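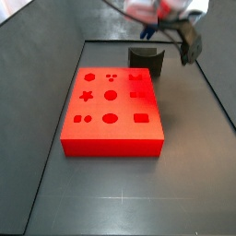 Fig. 3. The sorter board on the table, front row nearest the user. The dark curved piece stands behind it.

Section 5: Setting up the Pruvcombe sorter board

5.1 Before you start
The board is supplied by Nartey ready for use and needs no tools. Choose a flat, steady table with a plain top. A dark top works well because the red board and the coloured pieces stand out against it. Allow 30 cm of clear space on each side, and more if two people are going to share the board.

Caution: small pieces. Keep all pieces away from children under three.

5.2 Placing the board
1. Put the board down with the holes facing up.
2. Turn it until the row with the wide oval hole in the middle is at the front, nearest the user.
3. Check the back row. From left to right it should show the rounded hexagon, the group of three small round holes and the notched crown shape. If it does not, the board is the wrong way round.
4. Press lightly on each corner. If the board rocks, move it to another part of the table.

Note: a lamp set directly overhead can cause glare on the top face and make the pair of small square holes hard to see. Move the lamp to one side.

5.3 The nine positions
Back row – rounded hexagon; three small round holes; crown.
Middle row – five-pointed star; circle; two small squares side by side.
Front row – small square with small circle; wide oval; rounded square.

Users new to the board do best with the circle and the rounded square. Leave the positions that have more than one hole until later.

5.4 Laying out the pieces
1. Take the pieces out of the bag and check them against the list on page 71.
2. Set aside any piece that is chipped or has a rough edge. Do not sand it.
3. Stand the piece to be used first where it can be reached without leaning over the board. Behind the board is fine for an adult. For a child, use the side.

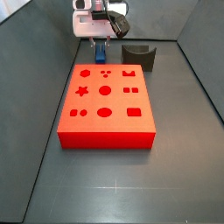 Fig. 4. Blue slotted piece held upright, just above and behind the far edge of the board.

5.5 Offering a piece to the board
1. Hold the piece upright by its sides and lift it clear of the board.
2. Look at the end of the piece, including any slot or notch, and compare it with the holes.
3. Bring it over the chosen hole and lower it slowly.
4. If it does not drop in, lift it, turn it a little and try again.

Caution: do not push or tap a piece that will not go in. Forcing it will mark the edge of the hole – marks of this kind are not covered by the guarantee.

5.6 Putting away
Wipe the board with a dry cloth. Store board and pieces together, away from radiators. For cleaning after heavy use, see section 7.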